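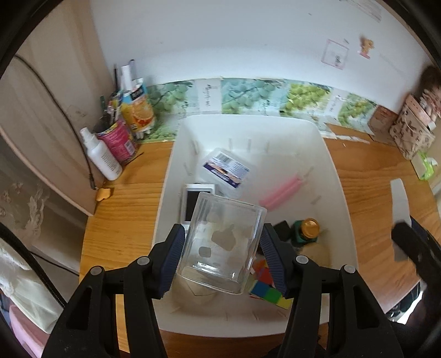 If your craft supplies, screws, buttons, seed packets or spare batteries live in one big jumble, I'd like to walk you through the way I sort mine. It took me an embarrassing number of tries to settle on, and my first attempt went wrong because I bought the containers before I looked at what I owned. Please don't do that! Put the shopping list away for now and clear yourself a good stretch of floor or table.

## Before you start

Set aside one long afternoon, or two short evenings if you have little ones or a cat who likes to help. I usually begin right after lunch, while the light is good, and I put something on the radio. You'll want:

- a few old towels or a bedsheet to spread things on
- masking tape and a marker
- a bag for trash and a bag for giving away
- a tape measure
- a notepad

## Step 1: Empty one place, all the way

Pick one drawer, one shelf or one tote and take everything out. I know it's tempting to leave the stuff at the back (mine was a tangle of ribbon I had been ignoring since we moved to Menderton), but the back is where the duplicates are. I found 8 tape measures the year I finally did the hall closet, and I had bought the last one only that February.

Wipe the drawer out while it's empty. A damp cloth is plenty.

## Step 2: Make rough piles

Go quickly and keep the groups wide. "Sewing" is a fine pile. "Quarter-inch elastic, white" can wait until later, and if you start in on that kind of thing now you'll still be sitting on the floor at suppertime with cold feet. When you can't decide where something goes, put it in a maybe pile and move on.

My husband Bujar Ristić sorts his hardware by the job it was bought for, so there is a shelf for the gate and a shelf for the bathroom fan. I would never find a thing that way, but he walks straight to it every time. Sort by how you go looking.

## Step 3: Let some of it go

Dried-up glue, pens that skip, keys to a house you sold - out they go. For the rest I ask whether I'd walk down to the basement to fetch it. If the answer is no, it goes in the giveaway bag, and I tie the bag shut before I can change my mind.

Old batteries and half-used paint shouldn't go in the regular trash. Check what your town takes and when.

## Step 4: Measure, and then choose containers

Now you can think about boxes. Measure the inside of the shelf or drawer, front to back as well as side to side, and write it down. Take off a little for your fingers. I once filled a whole cabinet so snugly that I had to pry the first box out with a butter knife.

A few things I've learned about picking them:

1. **See-through walls save a lot of opening and closing.** You'll still want labels, but a glance gets you most of the way.
2. **Straight sides waste less room than sloping ones.** Round tubs are the worst for this, though I do love them for yarn.
3. **Buy one size too many of the small ones.** Piles always split once you start putting them away.
4. **Shallow beats deep for anything smaller than your thumb.**

You don't have to spend much. I keep my embroidery floss in washed-out takeout containers and have for years.

## Step 5: Fill and label

Fill each box to 70 percent or so by eye and stop there. You'll bring home more buttons, we both know it. Put the label on the side that faces you when the box is on the shelf, and use masking tape for the first month. After that, if you haven't moved anything, go ahead and make the pretty labels.

Write the word you'd say out loud. My mother-in-law's sewing room had a box marked "notions" and I went past it for three visits looking for snaps.

## Step 6: Put it back where your hands go

Everyday things sit between your waist and your shoulders. Heavy things go low, and holiday things can go up high or under the bed. If two people use the same supplies, ask the other person before you settle on a spot, or you'll be answering "where's the tape?" until spring.

## Keeping it up

Once a month I spend 30 minutes putting strays back where they belong. I keep one open bin as a catchall for the in-between times - a place to drop things when dinner is on the stove - and when it gets full, I know it's time to sit down with it.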